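Chapter 6
Deciding Where to Grasp: Software for Parts That Bend

6.1 Where this chapter starts
6.2 From pixels to a mask
6.3 Grasp candidates on a bundle
6.4 Scoring and rejection
6.5 Two arms, one planner
Exercises

Terms introduced in this chapter: head view, wrist view, waist, free end, approach axis, aperture, planning scene, stale estimate.

6.1 Where this chapter starts

Chapter 5 ended with a working grasp planner for rigid parts. Given a mesh of the part and an estimate of its pose, the planner returned a list of gripper poses sorted by score. Students who finished the Bakker exercise will have a version of it that runs in under a second on a laptop. Keep that code. Most of it is used again here, but two of its inputs have to be replaced.

The first is the mesh. A power cable has no fixed shape, so there is no mesh to load. The second is the pose. A rigid part on a table is described completely by six numbers. A cable folded into a bundle and tied would need hundreds, and few of them would matter to the robot. The planner has to work with a smaller description, and most of this chapter is about choosing it.

The running case is a packing and unpacking cell. Two arms share one table. Small items and their cables are moved between the tabletop and an open cardboard box, and the software must decide which arm acts, where it closes, and how it leaves. The code for the case is a set of modules called Skesska, written by Romana Šindelář and Kiprono Mohamedi for the course from which this book grew. Module names are given in the text where they are needed.

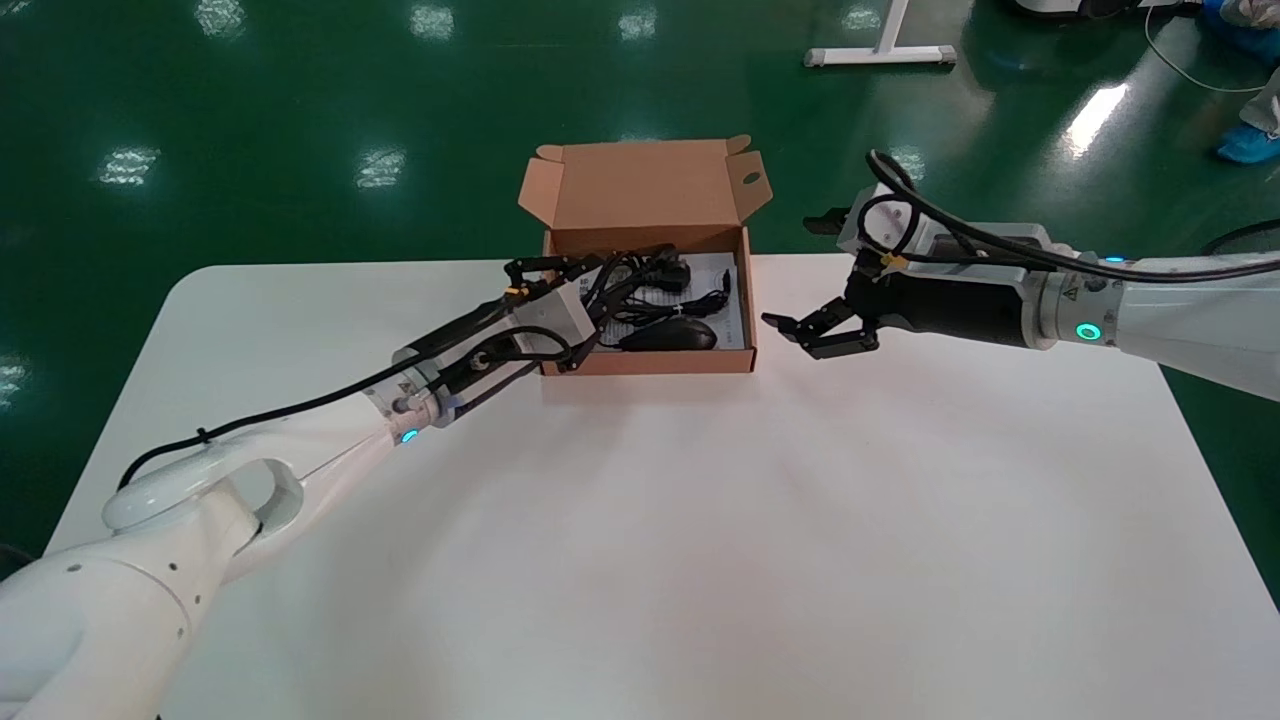 Skesska keeps two kinds of camera data apart from the start. The head view covers the whole work area and is used for coarse questions: is there a box, which way does it open, is an arm already in the way. A lid is a good test of this stage. With the box open and its lid standing upright behind the tray, a planner that models the box as a low rectangular block will happily route a forearm through cardboard. The module box_model therefore stores the tray and the lid as two separate obstacles, each with its own pose, and it keeps the side flaps of the lid inside the padded volume. The contents are stored separately again. A mouse and a coiled cable lying on a printed sheet are three different things to the planner: the first is nearly rigid, the second bends, and the sheet is treated as part of the floor of the box until something moves it.

The wrist view answers the fine questions. It is available only when the arm is close, it covers a small area, and the gripper's own fingers are always in it. Sections 6.2 and 6.3 deal with this view almost entirely.

A note on floors. A glossy floor returns bright patches from the ceiling lights, and a threshold-based table detector can take one of those patches for a piece of white tabletop. Fongchan Saengthong's fix, used in all the code here, is to fit the table edge first and throw away every bright region outside it. It costs very little and should be done before anything else.

6.2 From pixels to a mask

The first step in the wrist view is to separate the cable from everything that is not cable. On a pale, plain surface this sounds easy. A dark cable on a light table can be found with one threshold. The trouble is that the gripper is dark too, and no single brightness value will separate two black objects that overlap in the image.

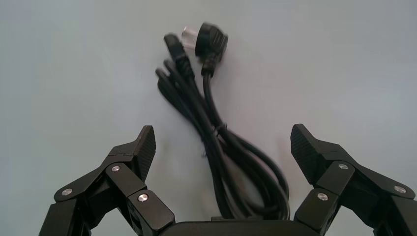 Figure 6.2 Wrist view with the gripper open around a tied power cable. The cord and the finger linkages are both black.

Three methods are in common use.

Fixed finger mask. The fingers are drawn once for each aperture setting and subtracted. Skesska stores 15 masks between fully open and fully closed and picks the nearest. This is fast and fails only when the aperture reading is late.

Rendered finger mask. The finger linkage is rendered from the joint values at the time the image was taken. It is more exact than the stored masks and needs a well-calibrated camera mount. A mount that has been bumped produces a thin black crescent along each finger, and the crescent will be reported as cable.

Learned segmentation. A small network labels each pixel as cable, finger or background. The one supplied with the exercises was trained on 2,000 labeled wrist images. It copes with blur better than the other two and is the hardest to debug.

The rest of the chapter assumes the second method with the third as a check. If the two masks disagree by more than a set area, the frame is dropped and the next one is used. Do not average them.

Blur deserves its own test. Connector ends are often less sharp than the finger parts in the same image, and a plug may carry a clear plastic piece that nearly vanishes against a pale table. A mask that stops at the black part of the plug will be too short. Skesska pads every free end by 14 pixels for this reason, and the padding is used only for collision checks, never for choosing a grasp point.

6.3 Grasp candidates on a bundle

Once there is a mask, the bundle is reduced to four features. The long axis is the main direction of the mask. The waist is the narrowest crossing of that axis, which on a tied bundle is usually at the tie. The lobes are the wider regions on either side of the waist. The free ends are the plugs and connectors, found as compact blobs joined to the mask by a single strand.

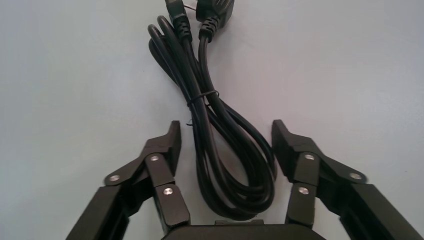

Photo: Skesska course archive, wrist camera. Used with permission.

Consider what the four features give for a bundle lying along the approach direction. The plugs are at the far end and run past the upper edge of the image, so their full extent is unknown. The tie holds the cords together near the middle of the coil. Below the tie the cords spread again into a rounded loop, and that loop lies between the open fingers. The waist is farther out than both fingertips. If the fingers close at this point, they close on the loop.

Whether that is acceptable depends on the task. A grasp on a lobe is wide and soft. The strands slide over each other as the fingers close, and the final width is hard to predict. A grasp at the waist is narrow and repeatable, but the arm must travel farther with the lower lobe passing over the palm. The candidate generator does not settle this question. It proposes both, along with small rotations of each, and leaves the choice to the scoring step. With the default settings it produces 196 candidates per bundle.

Each candidate is stored with five fields: position on the long axis, rotation about the approach axis, aperture before closing, expected width after closing, and the time of the image it came from. Readers tend to leave out the last field. Ivar Ljungberg's version of the exercise did, and his arm reached with great precision for the place where a cable had been before the other arm moved it. A candidate built on an old image is called a stale estimate, and the planner must be able to recognize one.

Free ends that touch the image border are marked as open. An open end may extend any distance beyond the view, and the planner is not allowed to assume otherwise. It may do one of two things: ask the head view for the missing part, or back the wrist away and look again. The function resolve_open_ends tries them in that order.

6.4 Scoring and rejection

Scoring comes after rejection. A candidate is rejected if the fingers would start their motion in contact with the mask, if either fingertip would pass below the table plane, or if the palm would press on the lobe before the fingers reach their closing point. What remains is scored on three terms — distance from the waist, clearance at the fingertips, and agreement between the expected width and the aperture.

The weights are kept in a plain text file so that they can be changed without rebuilding. Begin with all three equal. Musyoka Koech's tuning notes, reprinted at the end of the chapter, show how the ranking changes as each weight is raised by itself, and it is worth reading them before changing two at once.

Listing 6.1 gives the rejection tests in the order they are run. The table test is first and the palm test last, because the palm test needs the rendered gripper and takes longer than the other two together.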